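Rachid Younis
7 Feb 2018

Spent the week sorting out the small-tools end of the shop, so a few posts on pegboard. Skip if you don't own a hammer.

The old setup was three drawers under the counter. Customers asked for a utility knife, I opened a drawer, moved four things, found the knife. Then they wanted to compare it with another one and I opened the next drawer.

So now it's pegboard. White, because the back of the shop gets very little daylight and the brown board I had before made everything look dusty.

I priced panels at two places. Closov wanted more per panel but would cut to size. Tover was cheaper and sold full sheets only. I went with Tover and cut them on the sawhorses out back. Tape the cut line first or the edge chips.

Mount it off the wall. You need a gap behind the panel for the back of the hook to swing in. I used strips of scrap pine. I've seen people screw the board flat to drywall and then wonder why nothing goes in the holes.

Hooks: I bought a box of 200 white plastic ones from Trirno. For light stuff they're fine. Gloves, scissors, small rollers, screwdrivers. For anything heavy I'm keeping steel.

Someone will ask about cost. Panels, hooks, pine, screws and two new lights came to 1,325. The lights were most of it. You could do a garage wall for a lot less.

Layout took longer than the building. First try was by price, which made sense to me and to no customer. Second try was by trade, but a wrench belongs to everybody. Third try is by job: cutting, turning, painting, protecting your hands.

Gloves go at the end of a row. People pull on them to feel the thickness, and if they hang in the middle they knock down whatever is on both sides.

Leave more space than you think you need. I had 40 items on one panel at first and you couldn't lift a screwdriver off without catching the next one. Took more than half of them down.

Packaged items are the annoying part. The punched hole in the card tears after it's been taken down a few times. A bit of clear tape over the hole before you hang it helps a lot.

I also keep a shopping basket by the board now. People carry two or three small things in their hands, then put them down somewhere in paint supplies and I find them at closing.

Scissors and the adjustable wrench up high, the smaller stuff on the lower hooks, basket in front.
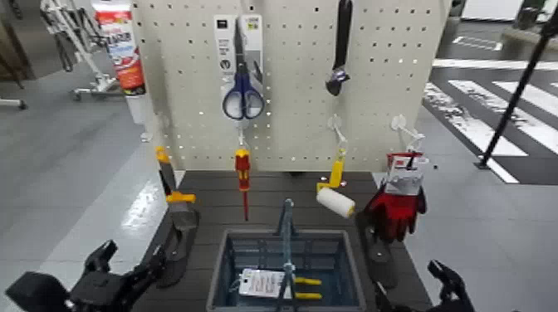 El Fassi: I'd hang the rollers with the trays and brushes. When I'm painting I want all of it in one trip, and I never look near the wrenches.

Fair point. The big rollers are already over there. I'll hang a few of the small ones in both places for February and see which hook empties first.

Next job is price labels. The stick-on kind won't hold on this board, so I'm trying the ones that clip to the hook. If you've used a brand that doesn't turn yellow, tell me which.

Old drawers are free to whoever wants them. Runners are good, one handle is missing. Come before noon.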